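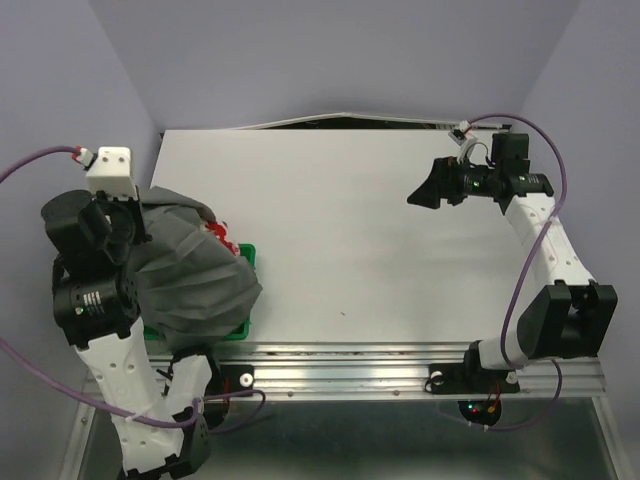

I will defend the tray to anyone who'll listen. Give me a plain surface and one tray with an edge to it, and I can live happily with all sorts of muddle inside that edge! People fuss over folding, over labels, over matching jars, and I enjoy all that too on a good evening, but the thing that does the most for a table is a clear limit on where the mess may go. Look at the green tray on that white top, half hidden under a crumpled dark grey cloth, with a bit of something red and white peeking out. The cloth isn't folded, it spills well past the rim, and I still know at a glance where everything is meant to live. The bright rim does that for me.

My friend Dela Osei disagrees. She folds every cloth she owns into quarters and says a tray is just a drawer with no manners (we have been having this argument for 6 years, mostly over her kitchen counter in Endholm). I tried her way for a whole June. My tea towels looked marvellous and I was late for everything.

What I love is how quick a tray is. Four minutes before supper, lift the lot, wipe underneath, put it back down. You can't do that with a spread of small things, however nicely they're lined up. And colour helps more than people expect – a strong green on white is hard to ignore, and I do wish shops would stop selling us beige ones that vanish into the worktop.

So buy a cheap one, or rescue one from the back of a cupboard, and chuck the cloth in however it lands. Dela can come round and fold it later if she likes.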